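Drolico and Eyvindsson Publish Joint Bench Rules for Two-Armed Robots

CLEMDALE, 2018-09-11 — Drolico and Eyvindsson today put out a shared set of work rules for two-armed robots handling everyday items on a tabletop. Free to use, free to copy. 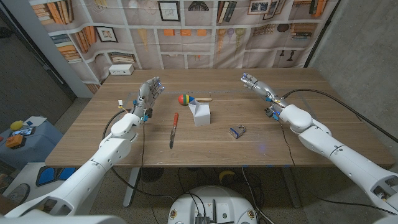 Two-armed robot at a bench set with a red-handled knife, a small white box and a toy maraca.

The document is called the Drolthorpe Bench Rules. It came out of a review that wrapped up in August and covered 1448 logged bench sessions at the two firms. Of those, 509 had at least one setup fault written down. Cables were the big one — 442 sessions had a note on cable routing alone.

The main points:

Sharp items. Any knife or blade on the bench gets listed on the session sheet before power-on. Blade direction noted. No person reaches across the bench while the arms are live.

Cables. Wrist cables need enough slack for full reach, and get checked at both ends of travel. Loops hanging past the table edge are to be logged and kept clear of the base.

Floor. Dropped items stay where they are untill the arms are stopped. Then pick up, then restart.

Power strips. Allowed on the table, back edge only, outside the marked work area.

Stops. One person holds the stop button for the whole session. Not shared, not set down on a side table.

The rules do not replace any law or national standard, and sites should check thier own duties first. They cover fixed-bench work only. Mobile work, outdoor work and anything with heat or liquids is left for a later edition.

Both firms will move their Clemdale benches to the new rules within 90 days. Other labs and shops are invited to try them and send comments, good or bad. Printed copies at the Drolico front desk, or ask by mail. A one-page wall version comes with each copy.

About Drolico and Eyvindsson

Drolico builds bench setups and test fixtures for robot work. Eyvindsson writes safety procedures and trains operators. Both are based in Clemdale.

Media contact: Press Desk, Drolico, Clemdale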